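**Position vacant: Workplace Services Assistant (part-time, ongoing)**

Dretmont invites applications for the position of Workplace Services Assistant within its Office Services unit. The successful applicant will keep the meeting rooms and shared work areas in good order for over 400 staff and visitors.

The position reports to Edeltraud Lanz, Manager, Office Services. Duties include resetting rooms between bookings, returning chairs to their places, cleaning writing boards and replacing markers and magnets.
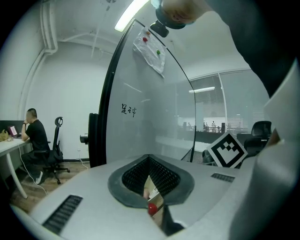 Notes left on a board must not be wiped or taken down until the person who booked the room has been consulted. Papers held up with magnets are to be kept at the front counter for collection. The assistant will also report damaged chairs and faulty lights, and organise minor repairs with the building supervisor, Alois Brunner.

Applicants should have:

- experience in cleaning, hospitality or office support
- a clear and courteous manner with staff at all levels
- the ability to lift and move furniture safely

Some early starts are required. Training is provided, and a uniform is supplied.

Applications should consist of a covering letter of no more than one page and the names of two referees. Please quote reference 3427 and address all correspondence to Selina Hollenstein, Recruitment, Dretmont. Applications close on 21 May 2020.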